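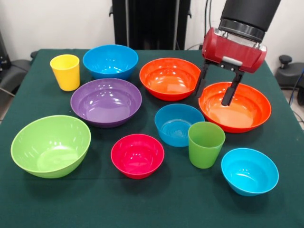

Flornside Announces Spring Line of Everyday Plastic Bowls and Cups

LILTBY, January 20, 2026. Flornside, a maker of household tableware, today announced a new line of plastic bowls and cups for family kitchens, schools and community dining rooms. The line, named Closotano, will be sold by the piece and in mixed sets, and includes bowls in several sizes along with a tall, tapered cup.

Closotano pieces come in bright solid colors, among them yellow, blue, purple, orange and lime green. Customers may combine any colors and sizes in a single order. The company's earlier tableware was sold only in matched sets, and replacement pieces had to be ordered by mail.

"Families told us that they wanted to replace one bowl without buying a whole set," said Zorica Hoxha, director of household products at Flornside. "They also told us that children choose a color and keep to it. We planned the new line with both of those things in mind."

Before settling on the final sizes, Flornside placed sample pieces in 800 homes in Liltby and the surrounding area. Households used the samples at regular meals and returned a short written survey, and the company received 2,779 comments. Many concerned the depth of the smaller bowls, which was increased for soup and cereal. Others asked for a wide bowl suitable for salad or fruit, and one was added to the line.

The cup was also revised during this period. An early version was shorter and had a handle. The handle was removed after families reported that it took up too much room in the cupboard.

Closotano will be carried first by Vlachou, the regional housewares retailer, at its 4 Liltby stores. Mixed sets will be available on opening day, and single pieces will follow as stock allows. Orders from schools and other institutions will be handled directly by Flornside, with deliveries to begin in September. The company has accepted advance institutional orders for 1,927 pieces.

Retailers wishing to carry the line may request a color card and price list from the Flornside sales office in Liltby. Sample pieces are available to institutional buyers on written request.

About Flornside
Flornside designs and sells tableware and storage goods for the home. Its offices and showroom are located in Liltby.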